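Randska Football Club is looking for a part-time kit and matchday assistant for its women's side. Home games are on Saturday.

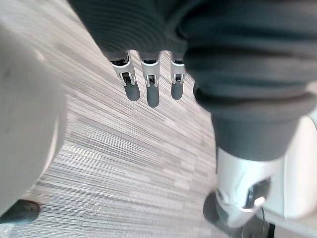

You'll wash, sort and lay out kit for a squad of 23. The clubhouse has streaky, low-pile carpet, so boots come off at the door. 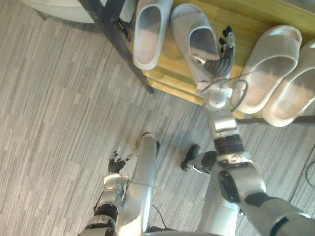
Pay is £92 a match. Indoor shoes are needed — slippers on a low wooden shelf will do for most of us.

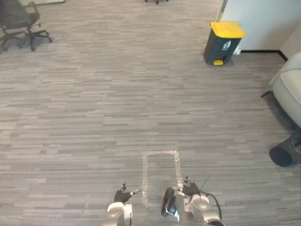 How to apply

Write to the club office at Farahani Road by the end of April.
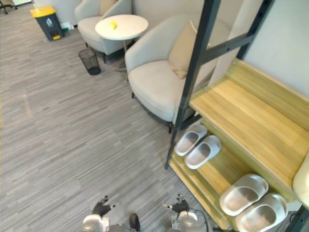
Last season's assistant says the away trips are long but the players muck in.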